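## 4. Setting up the knife task in the simulator

This section is for Drandside club members who have the simulator installed and can drive the arm from the keyboard. If you can't do that yet, go back to section 3. Reading ahead won't help much.

The Ronex task pack says the knife task is "ready to train." Treat that as advertising. The pack's own success counter gives a point when the handle rises above the table, and it doesn't care how the handle got there. Last August we had a run that scored well by flipping the knife with one finger.

1. Open the task pack and load `kitchen_knife`. Leave the random seed at 731 so your start matches everyone else's.
2. Set the view to the wrist camera. The overhead view is prettier and will fool you about depth.
3. Open the jaws all the way before you move anything.
4. Lower the arm until the knife is between the finger pads, then stop. Do not close yet. 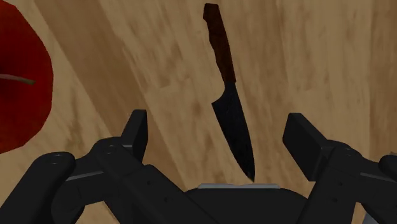
*Page last changed: 2025-12-12 (Hongjun Cao)*

At this stop the blade is between the pads and the handle is out past them, toward the top of the view. A lot of people close here, see the knife come up, and call it a grasp. We don't accept it. The task sheet asks for a handle grasp.

5. Move the gripper forward along the knife until the pads are on either side of the handle.
6. Turn the wrist to match the angle of the handle. The knife does not lie square to the gripper.
7. Close at the slow setting and lift.
8. Hold for 7 seconds. If the knife turns in the pads, write it down as a failure, whatever the counter says.
9. Reset and repeat until you have 9 recorded tries. Keep the bad ones.

**Note:** The apple is a separate object with its own physics. Don't delete it to make things easier. If the arm bumps it, the try still counts, but put that in your log.

**Note:** The light in this task is dim, and the blade is nearly as dark as the gripper. Turn up your monitor if you need to, but leave the lamp settings in the file alone. Wernileck's team brightened theirs and then couldn't compare numbers with us.

**Caution:** Friction in the Ronex pack looks too generous to me. Mathur, who sell the pads for our real arm, publish no value that we could check it against. Until somebody measures it, a good score here tells you the motion is reasonable and very little else.

**Caution:** Nothing in this section clears you to put a real knife in front of the real arm. Bench work uses the foam blank, and 2 members must be present with one at the stop button.

If the knife sinks into the table on loading, restart the simulator. The "repair scene" button has never fixed it for me. Logs go in the shared folder under your own name, in the format from section 2.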